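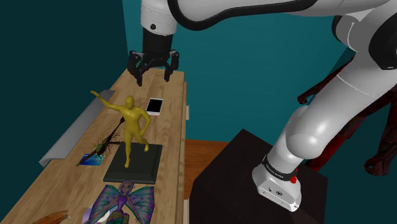

Banell is the simulated practice room I put together for our robotics club at Plulbridge, and you can now have it for your club too. It gives you one arm with a two-fingered gripper, plus a long wooden table full of awkward things to reach round. My lot adore the golden-yellow statue with its arm in the air (it gets in the way of everything!), and there's a winged fairy lying in front of it – lovely for arguing about which way in is safest. Most beginners go for the phone first. 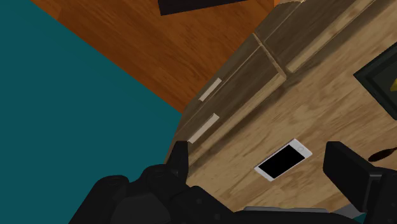
What you get

The room file, 13 starter tasks and my September lesson notes
A phone task for lining up a finger on each side
Drawers with pale handles, for groups who fancy a harder go
A score sheet marked out of 100, same as we use for the Sunholm Cup

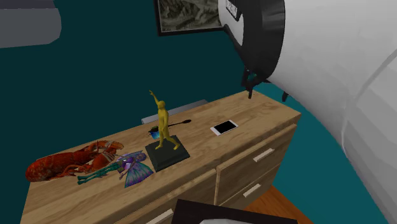 Page last changed: 5 Mar 2026

I've added the lobster! It sits down the far end of the top from the phone, so you can set a nice long trip between the two. The download is now 838 MB, which took some 261 seconds on the club's wifi – start it before everyone arrives. If you're still on the old Petrenko room, your saved tasks will open in this one, but do check the start positions.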